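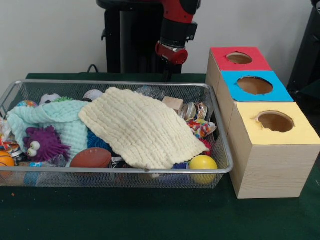 Mixed Small Toys: Basket Load, Fabric Separation and a Three-Box Sort

Briveson Home Notes, Storage section

Scope

These notes cover open-top baskets used for mixed small toys: balls, soft and rubbery toys, blocks, beads, and the pieces of cloth that collect with them. Ride-on toys, puzzles with loose parts and anything with a battery over AA size are covered on separate pages. Sizes are in inches.

Load limit

A toy basket is full when the contents are level with the rim. Past that point the top layer rolls off whenever someone digs for an item lower down. Fill to two inches below the rim and stop. If the load won't go below that line without pressing, remove cloth first and check again.

A mesh basket should not be lifted by one end when full. The rim carries the weight and the mesh below it stretches at the corner welds. Lift with both hands at the midpoint of the short sides. Check the welds twice a year by running a cotton ball along the inside; any snag is a broken wire end. File it flat or retire the basket.

Cloth in the load

Textured cloths, muslins and small towels take up more room than any other class of item and hide what is under them. A cloth draped over the middle of a basket can cover a third of the toys. Three rules apply:

Cloth goes in folded, on edge, along one short side.
No more than two pieces per basket.
Waffle and crinkle weaves are stored away from beads. Strings catch in the weave and pull threads.

If cloths are in daily use, give them their own container. The Osov drawer insert (9 by 14) takes six small cloths on edge. A shoebox lid does the same job.
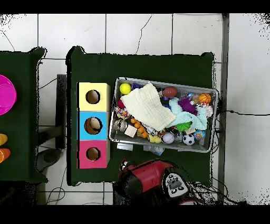 Box column with round openings, left; unsorted mixed load with two cloths, right.

Making the three-box column

A column of three open-faced cubes gives a place for sorting that uses very little table space. Each cube has one round opening, and each has its own color so that a child who can't read labels can still put things back.

Materials for one column:

Three cube boxes of equal size, cardboard or thin wood
Colored paper, one sheet per box (yellow, blue and pink are easy to tell apart)
White glue, diluted one part water to three parts glue
Compass and pencil
Craft knife with a new blade
Sandpaper, 300 grit
Two large binder clips per joint

Procedure:

1. Mark the center of the face by drawing both diagonals.
2. Set the compass to one third of the face width. That leaves a margin wide enough to keep the panel stiff.
3. Cut the opening in the box before applying the paper. On cardboard, make three light passes. On thin wood, use a coping saw.
4. Sand the cut edge. Skip this step for cardboard.
5. Glue the colored paper over the whole face, including the opening. Leave it under a flat weight overnight.
6. From the front, cut the paper across the opening in eight wedges. Fold each wedge back through the hole and glue it to the inside face.

Step 6 is the one most often skipped. Paper trimmed flush with the hole leaves a ragged edge that gets worse each time a hand goes through. Folded wedges hold up for a year or more. If the edge is already ragged, a ring of paper tape pressed over it and folded inward will do as a repair.

7. Apply glue to the joining faces, stack or stagger the boxes, and clip until set.

A straight column is easiest to stand against a wall. A staggered one is more stable on a soft surface but needs more depth. Fix either one to the table with removable strips, two under the bottom box. Alcaraz strips in the medium size hold a cardboard column on bare wood; they don't hold on felt or any other cloth, so for a covered table put a flat board under the column and fasten to that.

Allocating the boxes

Sort by shape and behavior. Sorting by color looks good for a day and then fails, as most small toys have more than one.

Box one: balls that pass through the opening without squeezing. Balls too large for the opening stay in the basket.
Box two: hard items with flat sides. Blocks, beads on a string, small wheeled items.
Box three: soft and rubbery items.

Put the heaviest group in the bottom box. In most homes this is the hard items, but weigh by hand before deciding.

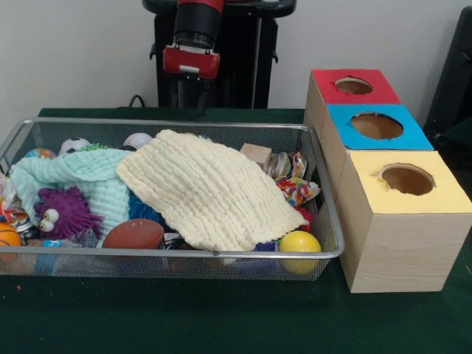 Spiky and squishy toys need a little more care than the rest of the soft group. The fine rubber strands pick up lint from any cloth stored against them, and some kinds go tacky when they touch hard plastic for weeks at a time. Rinse under lukewarm water with one drop of dish soap, shake, and air-dry on a rack. Do not rub dry with a towel. A light dusting of cornstarch removes tackiness; tap off the excess over a sink. Throw out any squishy toy with a split skin, a leak or a loose eye.

Balls

Small sports balls, such as miniature footballs, basketballs and soccer balls, are either foam, vinyl or stuffed. Check which before washing.

Foam: wipe only. Foam that has been soaked takes days to dry at the core.
Vinyl: wash in warm soapy water, rinse, dry the seams with a cloth.
Stuffed: spot-clean, or machine-wash in a mesh bag on the gentle cycle if the label allows.

Oval balls jam against round ones in a deep basket and form gaps that smaller items fall into. Lay them last, along the rim, parallel to the long side.

Glass and metal

Glass jars do not belong in a toy basket in any quantity. If a jar is being used for beads or counters, change it for a clear plastic one with a screw lid. The Devia 6-ounce jar is wide enough for an adult hand to clean. Metal lids are acceptable on a shelf above child height, but the inner edge should be checked for rust and burrs.

Beads

Inspect strings before they go back in storage. Hold the string at both ends and pull with moderate force. If a knot slips, restring on waxed cord and finish with a double knot pulled inside the last bead. Do not store bead strings at the bottom of a mesh basket, where loops work through the wire and get cut when the basket is slid across a table.

Placement of the basket and column

Set the column at one end of the table and the basket next to it, with a gap of one hand width. A basket placed closer than this knocks the bottom box when it is moved. Keep the long side of the basket parallel to the table edge. A basket left at an angle uses more surface and tends to creep toward the edge as people reach into it.

A felt or cloth table cover is worth having for this work. It cuts noise, stops balls from rolling and keeps the basket rim from scratching the top. Dark green shows lint and crumbs, so keep a lint roller in reach. Tuck and clip the cover on the underside at each corner. Loose overhang should be under four inches where small children can pull on it.
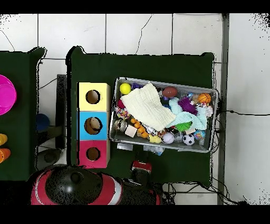 Bowls and cups are better kept on a second surface within reach of the first. One bowl is for items that need washing, and one cup is for found parts: single beads, loose buttons, anything that has come off something else. Empty both at the end of each session. If the cup holds more than nine parts, something is coming apart and should be found before the next use.

Check the floor between the two surfaces last. Balls collect there, close to the table legs.

Weekly routine

Pick one day (Tuesday is as good as any) and work in this order. Total time is almost 14 minutes for one basket.

Remove all cloth. Shake out, fold or send to the wash.
Remove balls and set them in the bowl so that they don't roll.
Lift out soft and rubbery toys by hand. Check eyes and seams.
Tip the remaining hard items onto the cloth cover and sort.
Wipe the inside of the basket with a damp cloth, then a dry one.
Load boxes, then basket. Cloth last, on edge.

Common faults

Column leans forward: bottom box underfilled, or glue joint open at the rear. Reclip and reglue.
Items stuck inside a box: opening too small for a closed hand. Enlarge by half an inch.
Paper lifting at corners: glue too thin. Reapply undiluted with a brush.
Basket rim bent: usually from stacking. Bend back with padded pliers, working from the corner inward.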